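Ticket: Plate task, slow recording and rejected episodes
Site: Camville buffet set-up
Opened by: Mwajuma Nyaga
Assigned to: Idrisa Mfaume
Status: open, waiting for site

First message (Mwajuma)

Since the update in February, many of our plate episodes come back as rejected. The target for this task is 3,900 accepted episodes. After the last upload 149 were refused with the same note, "grasp not visible at wrist". The operators say that they teach the grasp in the same way as before. I attach one view from the wrist, with the pink plate held at the rim. 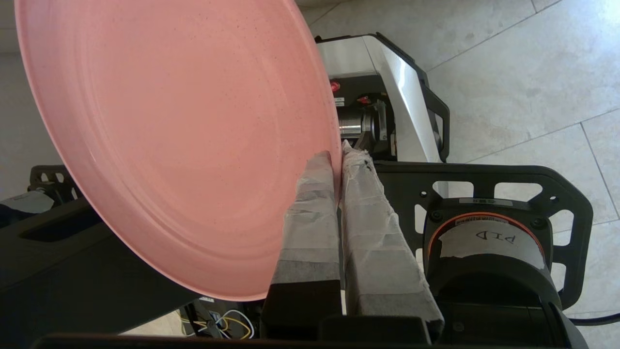
Does a rejected episode have to be recorded again from the beginning?
It depends on the note. Episodes with a wrong label can be corrected in Evcombe and sent again, but a "not visible" note means a new recording.

Reply (Idrisa)

Thank you, Mwajuma. I looked through the refused ones in the Evcombe viewer. In most of them the plate is turned steeply towards the wrist camera before the fingers close, and the checker can not find the moment of contact. I do not think the gripper is at fault. Please try these steps in order:

1. Restart Muli and wait until both camera lights are steady.
2. Open the wrist view and clean the lens with a dry cloth.
3. Record 4 short episodes, approaching slowly and with the plate as flat as you can manage.
4. Upload only these, and write "test" in the comment field.

Please do not delete the old episodes yet. I want to compare them.

Reply (Mwajuma)

Steps 1 to 4 are done. Three were accepted and one was refused. The refused one was from the cabinet under the counter, where the plates lie on the white cloth and the arm has less space to come in from the side. 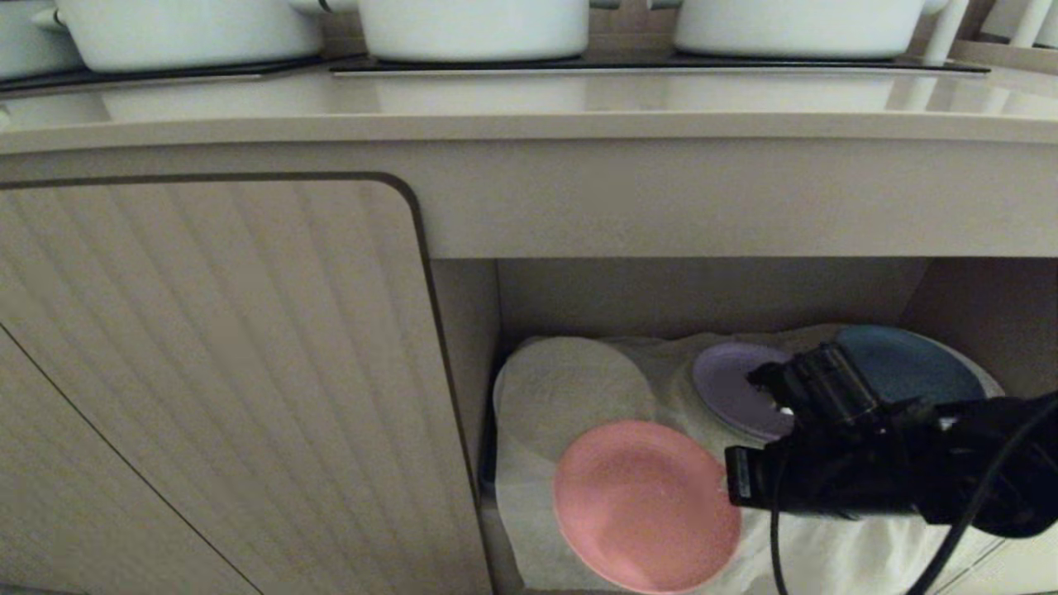 I asked the operators to pause for one second before closing the fingers. They find it a little unnatural, but it costs almost no time. We also changed the label "purple plate" to "lavender plate", so that it is the same word as in the Wevineck list.

Reply (Idrisa)

The pause is a good idea, please keep it. For the cabinet I changed the contact limit on our side, so you have to pull the new settings before the next session. Old episodes from the cabinet will be checked again during the night.

One more request about the counter part. The end position must be inside the head view for the last two seconds, otherwise the learning gets a task without an ending.

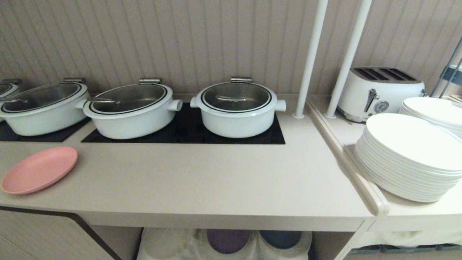
Also please vary where the plate is put down. In the first 2,000 episodes it is nearly always the same spot, and the model may learn the spot and not the plate. A hand's width to the left or right is enough.

Reply (Mwajuma)

Understood. New settings are pulled at 14:20. I will write again when the next upload is checked – please leave the ticket open.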